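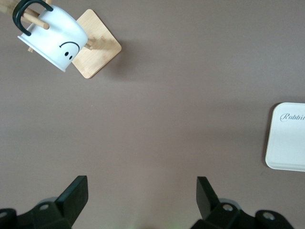
年末年始ずっと家にこもって、祖父の残した絵はがきの整理をしてました。やっと半分くらい終わったので、忘れないうちに書いておきます。長くなると思うのでミュートするなりしてください〜

そもそも祖父は船の機関士で、寄港先から祖母に絵はがきを送ってた人です。それとは別に、古い絵はがきを現地の古道具屋で買う趣味もあって、使用済みも未使用もごちゃ混ぜで缶に入ってる。クッキーの缶が三つと、靴箱がひとつ。

12月に母から「もう置いとけないから引き取るか捨てるか決めて」と電話が来て、捨てるのはさすがに…となって引き取りました。着払いで来た。着払いかい。

数えたら全部で910枚ありました。重いわけだ。

最初は国別に分けようとしたんですよ。これが失敗で、どこの国かわからないのが多すぎる。教会と広場と噴水、みたいなやつ、裏に何も書いてないと本当に困る。ヨーロッパの広場みんな似てる(暴言)

なので途中から方針を変えて、まず「書いてある」「書いてない」で分けました。書いてあるほうは消印で年代順。書いてないほうは後回し。これでだいぶ気が楽になった。

祖父が祖母に送ったのは53枚。思ったより少ない。母いわく、もっとあったはずだけど引っ越しのときにどこかへ行ったらしい。ええ〜…

で、この53枚の文面が驚くほどそっけない。「暑い。飯はうまい。」とか。「港に犬がいた。」とか。犬がいた、で終わり。祖母はこれをどういう気持ちで読んでたんだろう。

でも全部ちゃんと取ってあったんだよなあ。

いちばん長い文面はオランダからのやつで、それでも五行。Van Beekという店で絵はがきをまとめて買った、店主がおまけしてくれた、雨で傘が壊れた、という内容。傘の話が三行あります。

そのVan Beekで買ったと思われる束が別にあって、紙の帯に店の名前が鉛筆で書いてある。これが今回いちばんうれしかった発見! 帯ごと残ってるの、えらい。祖父、几帳面だったんだな。靴箱のほうはあんなに雑なのに。

束の中に1774と大きく印刷された一枚があって、最初は「18世紀の絵はがき!?」と一瞬だけ盛り上がりました。そんなわけがない。絵はがき自体がまだない時代です。描かれてる建物の建った年か、ただの整理番号か、今のところ不明。裏は白紙。

この手の番号、版元がつける通し番号のことが多いらしいです。同じ版元のものを何枚か並べると番号が近かったりするので、それで産地の見当がつくこともあるとか。うちの束だと近い番号が見つからなくて、手がかりなし。無念。

あと、Frans Jacobsという人宛てのはがきが2枚混ざってました。祖父の知り合いなのか、古道具屋で買ったものにたまたま同じ宛名があったのか。母に聞いても「誰それ」でした。

消印は片方しか読めなくて、もう片方はインクがにじんで地名の頭がLに見える…気がする、くらい。Lakaかなと思って地図を見たんだけど、自信はまったくないです。

字はどちらも同じ人だと思う。dの縦棒がくるっと左に倒れる癖がある。文面はオランダ語っぽいけど筆記体が手強すぎて、読めたのは「親愛なる」と「天気」だけ。みんな天気の話するよね、はがきって。

読める方がいたら助けてください。個人宛てなので全文は載せませんが、DMで一部をお送りします。お礼は…お茶くらいなら…

道具の話も少し。最初は100均のポケットファイルに入れてたんですが、古い紙に合わない素材もあると聞いて途中でやめました。今は中性紙の封筒に十枚ずつ入れて、表に鉛筆でメモ。ボールペンは使わない。手がすべって本体に書いたら泣くので。

切手は絶対にはがさないこと! 消印とセットで情報なので。私は子どもの頃、祖父の缶から一枚出して切手だけはがした前科があります。そのはがきも出てきました。右上が白く四角くなってる。ごめんおじいちゃん。

カビっぽい匂いがするのは別の箱に隔離して、乾燥剤と一緒に様子見です。匂いが移るので、ここは面倒でも分けたほうがいい。私は一日目に全部混ぜて後悔しました。

スキャンは両面とも。絵の面だけ撮って満足しがちだけど、あとで見たくなるのはだいたい裏なんですよね。ファイル名は封筒の番号と枝番だけにしました。凝った名前をつけようとすると三十枚目で飽きます。飽きました。

そうそう、未使用の中に「Sundedora」とだけ印刷された、海辺のホテルみたいな絵のがあって、これがすごくいいんです。空がうすい桃色で、手前にパラソルが並んでて。地名なのかホテル名なのかもわからないけど、部屋に飾るならこれ。

ただ日に当てると色が飛ぶらしいので、飾るのは複製にして本物は封筒へ。複製のプリントがまた思ったより緑に転ぶんだ。三回刷り直して、まだ納得してない。

今日は2019年1月5日、休みも明日までなので、残りは週末ごとにちょっとずつやります。次は「書いてない」の山。広場と噴水の群れが待っている。

追記:母から電話があって、押し入れの奥からもう一缶出てきたそうです。また着払いで来ます。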